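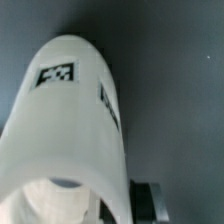

One purchaser has asked whether the Flarnby tray set may be kept in a kitchen drawer that is opened many times a day, or whether it is meant for linen and office supplies only. The set is approved for both uses, and the guidance on this page has been revised accordingly.

Flarnby Drawer Tray Set
Supplied by Cokden Household Equipment
Page revised 21/12/2020

The Flarnby set is intended for shared kitchens, staff rooms and residential halls where small items must be sorted and returned to the same place by different people. Each set contains nine open trays in two depths. The trays may be placed side by side or turned lengthwise, and no tools are needed.

Specifications
Trays per set: 9
Depths: 2
Length of long tray: 335 mm
Non-slip feet per tray: 4
Order unit: one complete set

Use in kitchens
Before ordering, measure the inside of the drawer at its base. Many older drawers are narrower at the back than at the front, and the long tray requires its full length with the drawer closed. Shallow trays are recommended for cutlery and measuring spoons. Deep trays are better suited to peelers, string and other items that do not lie flat. Knives with exposed blades should be stored elsewhere or fitted with guards.

Care
Wash by hand in warm water with a mild detergent and dry fully before returning the trays to the drawer. Scouring pads will dull the surface. The feet may be removed for cleaning and pressed back into place.

Orders and replacements
Single trays are available as replacements - please state the depth required. Orders from institutions are handled by the Virov office, and all other orders are placed through Tahiri Supply. Sets returned for exchange must be complete and unused. The older Flarnby set with fixed dividers was withdrawn in June, and its parts do not fit the present trays.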